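Gripper night, part whatever

Quick one, it's past 11 and I have to be up early.

Got both handhelds talking to the laptop finally. The left one kept dropping out and I spent most of August blaming the firmware. It was the cable. Of course it was the cable. Swapped it for the spare Abdelghani gave me and 829 samples later, not one dropout. Wish I'd tried that before rewriting the serial code.

Also reprinted the marker plates, in white this time. The old ones warped when I left them in the car. Triangle shape is Sveva Leone's idea, she said the square ones would bump into each other when both hands work close together and she was right, they did, constantly.

So now it's cups. Stacking, unstacking, moving the top one over, all by hand with the grippers so there's something to train Gruno on later. (Gruno is the arm. The arm is still in peices in a box.)
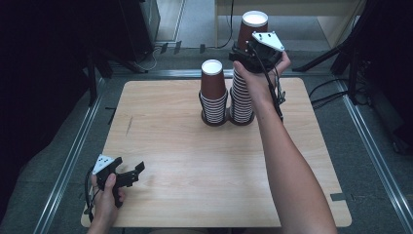
Right hand on the tall stack, left one parked at the corner.

Things I learned tonight, no order:

Paper cups are harder than the blocks were. Squeeze too much and the wall buckles, then that cup is no good for the rest of the night. I put a softer spring in the right gripper and its better. Left still has the stiff one.

Tape the cables to your forearm or at least route them along it. I had one loop catch a stack and that was 27 takes in, right when I'd got a rhythm going.

Rails on both sides of the table were worth the money. Stuff clamps where I want it and stays there -- the old setup drifted every time I leaned on it.

Still to do: stiff spring out, new finger pads, write something that throws away bad takes so I dont have to scrub through them myself. I want 500 good ones before I even open the box with the arm in it. Abdelghani Hamdy thinks that's too few. We'll see.

Ok bed.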